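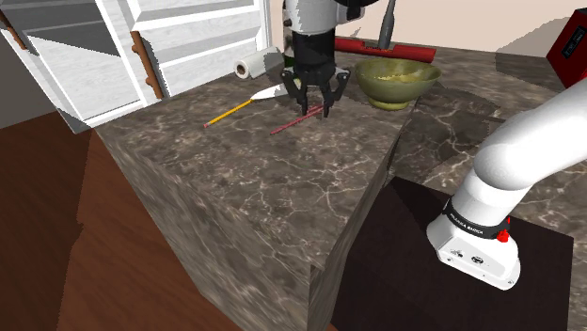 Home Features Workshop Gardens Back Issues Subscribe

The Kitchen at the Back of the Shop

5/12/23 | By our workshop columnist

Last updated: 3 hours ago

I have been remodeling a kitchen since last fall, and I have yet to buy a single screw for it. The marble cost me nothing. The floor went in during one evening while I ate noodles out of a box. On the other hand I once lost an entire weekend because a bowl sank through the counter and kept going, down through the floor and off into wherever things go when you've forgotten to give the floor a thickness.

The kitchen is called Bastura, and it lives on a secondhand computer under the long bench at Niltano, the shared workshop I've belonged to for years. Niltano is mostly wood and bikes. There's a kiln, a good band saw, a less good band saw, and a corner by the back door that we "electronics people" were given because it was too drafty for glue. That's where I sit. I wear a hat.

What I want, in the end, is an arm on a real bench that can clear up after me. I'm building that one too, slowly, out of printed joints and motors I've been collecting for ages, and its name is Joo. Joo has a shoulder and most of an elbow. Joo does not have a wrist, and at the rate I'm going may not have one before the next winter, so I decided to get on with the thinking half of the project and leave the metal half to catch up. Hence the kitchen on the computer. In there I can hang a complete, grown-up arm over a counter full of clutter and let it practice all night, and if it punches the furniture I just press reset!

The arm in Bastura is a model of a Franka, all white curves with FRANKA EMIKA lettered on the black band. I could never in my life afford one to put next to the drill press, but a model of it is a lovely thing to learn on. Someone else has already worked out how long every link is and how far every joint will turn. When a grasp goes wrong I know it's my code, or my kitchen, and that cuts the list of suspects down a lot. With Joo, the suspects would include the printer, the grease, and me with a hex key at eleven at night.

People who come by the corner always want to talk about the arm. I always want to talk about the counter. I spent far more time on it! My first one was a flat gray slab, perfectly clean, with one cube on it, and the arm picked up the cube so well that I went and told the bike people. Then I put a second thing on the slab and it all fell apart. My own counter at home has never had just one thing on it. So I started hauling in stuff the way it really gathers — a knife, a bottle, a bowl, paper towels, a pencil that has no business in a kitchen and is in every kitchen anyway. The counter became dark brown marble with pale veins all over it, which I picked purely because I liked it and which gave me about a month of trouble.

Here's the trouble. My gripper code was finding things by looking for edges, and veined marble is nothing but edges. A thin stick lying on a plain gray slab is the easiest thing in the world to spot. Put the same stick down on a web of pale lines and the software got terribly excited about the lines. It would come down very gracefully, fingers open, and pinch a vein. Then it would lift up, holding nothing, and carry the nothing over to the bowl, and set it down gently. I watched it do this so many times that I started feeling sorry for it.

A sensible person would have changed the marble. I was too stubborn (and the old slab looked so sad after the marble), so I changed the way it looks instead. It now uses height as well as color. A vein has no height. A stick has very little, mind you, and thin things are still the ones that beat me most, but a little is enough to go on if you're patient and you don't let the shadows talk you out of it.

Oh, the shadows. The gripper throws one right where it's about to work, dark and soft at the edge, and it moves when the gripper moves, so the closer you get to the thing you want, the worse you can see it. I'd never given that a thought until I saw it on the screen, and then I went home and noticed my own hand doing it over the cutting board. I've ended up having the arm take its best look from higher up and then trust its memory on the way down. It works as long as nothing rolls. 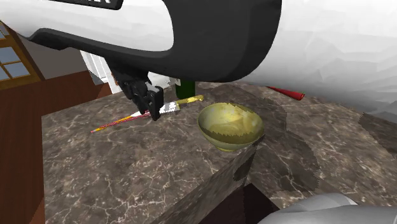

Things roll, of course. The bottle is all right, being heavy and standing up. Sticks are awful. If the fingers come down a hair off center, one of them lands on top of the stick and it shoots out sideways, and in the early days it would take the pencil along for company. The fix was to have the gripper turn until its fingers straddle the stick properly and to stop a little higher, and then go down the last bit slowly. It sounds so obvious when I type it. It took me most of April.

The knife is its own story. I put it in because any kitchen has one, and I promised the rest of Niltano that I'd sort out knives in the computer long before Joo got within reach of a real one. The rule I set is that the arm may only pick up a knife by the handle. To know which end is the handle, it first has to know it's looking at a knife, and when other things are lying close by it sometimes decides that a blade and its neighbor are one long interesting object. I've got it to the point where it will back off and look again if it isn't sure. Watching it hover there and think makes me far more nervous than it should, given that there isn't a soul in that kitchen to get hurt.

Now for some numbers, because the two members who do the shop newsletter keep asking me whether it "works yet." I set up a long test before the April changes and ran the very same test after them, with the same piles of clutter in the same spots. There were 3673 tries in it. The first time through, the arm got hold of the right thing and kept hold of it 2045 times. After I'd put in the height business, the turning, and the slow last bit, it managed 2851. I printed both numbers out and taped them to the side of the computer, and a woodturner asked if they were part numbers.

So it works better. I wouldn't let it near your good dishes. The failures that are left fall into a few piles, and I've been going through them in the evenings with a mug of tea and a notebook. A fair share are thin things lying near the back of the counter, where the arm has to reach across everything else and its own wrist gets in the way of its view. I tried moving the arm's mount and it helped with the back and hurt the front. I tried giving it a second viewpoint from the side, which I like better, though it means Joo will need a second camera and somewhere to bolt it, and our corner has one decent wall and the fuse box is on it.

Then there are the bowl failures. I made the bowl with a wide rim because I wanted something easy to grab, and it is easy to grab, and that's the problem. The arm pinches the rim on one side and up goes the bowl, tipping, and anything inside it would be on the floor. For a test where all I count is "got hold of it and kept hold of it," that's a pass. I know perfectly well it's a cheat. Next round I'm going to put something in the bowl and count what's still in there afterward, and I expect my nice number to take a beating.

If you'd like to try this sort of thing at home, my advice is small and mostly about furniture. Make your counter ugly to look at early on, so your code doesn't get spoiled. Give everything a thickness, floors included! Save a copy of the kitchen before you "just quickly" change the lighting. Keep your test piles and never tidy them, however tempting, because the day you nudge the bottle over to a nicer spot is the day your old results stop meaning anything. I did that in the winter and had to throw out two weeks of notes.

And do build the real thing alongside, even if it's slow. I've changed Joo's plans three times because of what went on in Bastura. The fingers will be narrower than I'd drawn them, since my first ones would have blocked their own view. There'll be a bit of give in the tips, for the sticks. The whole arm is going on a raised block, once I've begged a piece of scrap big enough off the wood side, and I've already been told I'm not to use the good band saw to cut it.

The wrist bearings are on order from a little parts shop called Norkeo. They said they'd write when the box goes out. In the meantime I've got another run set up for tonight, with something in the bowl.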